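Binding bench notebook, Alside workshop
Entry 01/01/2023
Written up by G. Iglesias. Copy to T. Kravets, H. Olivares, A. Kikuchi.
7 shares
2 comments

Subject: page pull on adhesive-bound paperback blocks, cold-set emulsion against hot melt, Ovden uncoated stock.

Carried over from the last entry. The hot melt blocks have passed the flex test and failed the page pull in the same batch, and Tamara wants to know whether the adhesive or the spine preparation is at fault before the March order is glued. My working assumption is spine preparation. The blocks that failed all went through the mill after the blade was changed, and the blocks that passed did not.

Materials. Ovden uncoated text, short run, grain parallel to the spine. Grain was checked on a torn sheet from each ream and by damping a strip and watching which way it curled. One ream was cross grain and has been set aside with a note on it. It should not be used for anything in this series. Emulsion is the Drakevetti cold-set, opened for this work, stirred and left to stand until the bubbles cleared. Hot melt is the remainder of the old drum. The label on the drum is damaged and the grade can't be read. Hipólito is looking for the delivery paperwork.

Spine preparation. Three treatments: milled only, milled and notched, sanded by hand. The hand-sanded blocks are the control. Sanding was done with the block in the Shimada press, jaws closed, spine standing slightly proud, strokes along the length only. Strokes across the spine lift the outer leaves and the glue then runs up between them. This happened on the first block and it was scrapped.

Dust. Every spine was brushed and then vacuumed. On the milled blocks a fine layer remained after brushing, packed down between the leaf edges, and it came away only with the vacuum nozzle held right against the paper. I don't think this step was being done in the earlier batch. The old sheet says "clean spine" and does not say how. I have rewritten the line on the sheet.

Gluing. Emulsion brushed on in two coats, the first thinned with water and worked in, the second full strength after the first had gone clear. Lining attached to the second coat while tacky. Hot melt applied by roller at the usual setting. Roller temperature was read from the panel and has not been checked against a probe. This is a weakness in the hot melt figures, and Akihiko has already pointed it out.

Conditioning. All blocks stood overnight in the paper room. The humidity trace shows one dip when the outer door was propped open for a delivery. The blocks were stacked flat under boards, and the ones on top will have seen more of the dip than the ones below. Position in the stack was written on each block in pencil.

Page pull. Leaf clamped along its full width, block held open flat, load increased steadily until the leaf came away or the paper tore. Highest reading in the series was 1,130 on the gauge, on a hand-sanded emulsion block, and there the paper tore before the glue let go. Lowest was 419, on a milled-only hot melt block, and the leaf came out whole with a clean edge. Gauge units are as displayed. Abelardo has the conversion to force per length of spine and will add it to the summary sheet, so these two readings should not be compared with the supplier's data until he has done that.

Appearance of the failed edge is more useful to me than the reading. Where the leaf came out clean, the edge was smooth under the loupe and shiny in places, with almost no raised fiber. Where the paper tore, the adhesive had hold of a rough edge with fiber standing up in it. The milled-only edges looked polished. A worn blade does this and so does a new blade set too shallow. Ours is new, and the depth was not reset when it was fitted. Notching helped the emulsion more than the hot melt, probably on account of viscosity. The hot melt bridged some of the notches without filling them.

Openability. Not part of the test plan but noted. The emulsion blocks lie flatter when opened at the middle. The hot melt blocks spring back, and the thick ones spring back hard enough to crease the spine if forced. For anything thick with a drawn-on cover I would go with emulsion and accept the drying time. Hipólito disagrees on grounds of throughput. His point stands for the thin work. 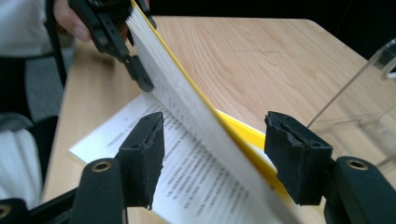

Thick paperback, yellow cover, tilted steeply, page edges showing as a broad pale band.

Cover fit. Side glue line on the trial covers was uneven, wide at the head and nearly absent at the tail. Tamara has asked for a line drawn on the bench for the bead position. Done in pencil, needs to be scribed. Creasing of the cover at the hinge was acceptable on the lighter board and cracked on the heavier one where the crease ran across the grain. The heavier board was cut the wrong way from the parent sheet. The cutting diagram is correct and was not followed.

To do:
Reset mill depth and cut a fresh set of milled-only blocks from the same ream.
Probe the hot melt roller at both ends and in the middle.
Repeat the page pull on leaves near the front, middle and back of each block. So far only middle leaves have been pulled.
Find the drum paperwork, or stop using the drum.
Return the cross grain ream.

Blocks from this series are on the lower shelf by the Shimada press, marked in pencil on the tail. Please don't flex them or open them flat before the repeat pulls.

Later, same day. Akihiko tried one notched block with the emulsion warmed in a water bath. It went into the notches more easily and took longer to go clear. No pull done on it yet. Keep it separate from the others.

G.I.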